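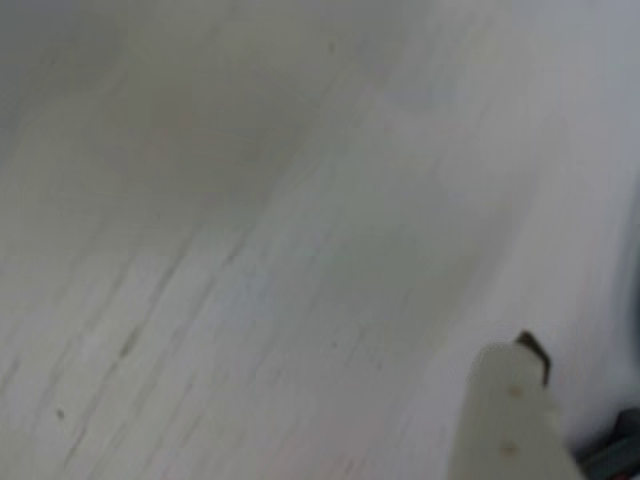

How much salt for the grated celeriac before it goes under the weight?
8 g to each 300 g of peeled root, then squeeze it out after 22 minutes.

7/8/26
Second go at the celeriac remoulade for the Bravis menu. The June batch was too wet and the mustard disappeared by the next morning. Jamie cut this lot by hand, finer than the machine does it. Dressing made separately: yolk, Dijon, lemon, rapeseed oil, a little soured cream.

Alfie wants capers in. I left them out of the main batch and put some through a small portion so we can compare.

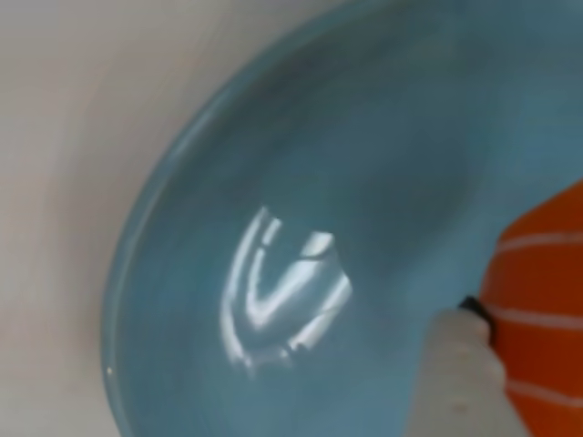 The caper one was sharper and needed less lemon, so if we go that way the juice should come down by half. Shirley tasted both and preferred the plain. Kieran couldn't tell them apart after the bread.

Also tried the root roasted whole in its skin, 170 in the small oven. Sweet near the outside, still hard in the middle when I cut it. Longer next time, or smaller roots. Ask Ryszard what sizes Tridero can send. 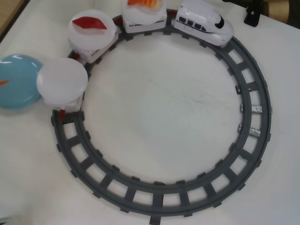 Toy train with sushi, on the track.

Leftover peelings went into stock with leek tops. Bitter, threw it away.
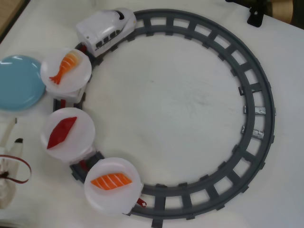
Locomotive and three cars, a plate on each.

To do: dressing with no soured cream, check the plain batch again tomorrow, order more Dijon.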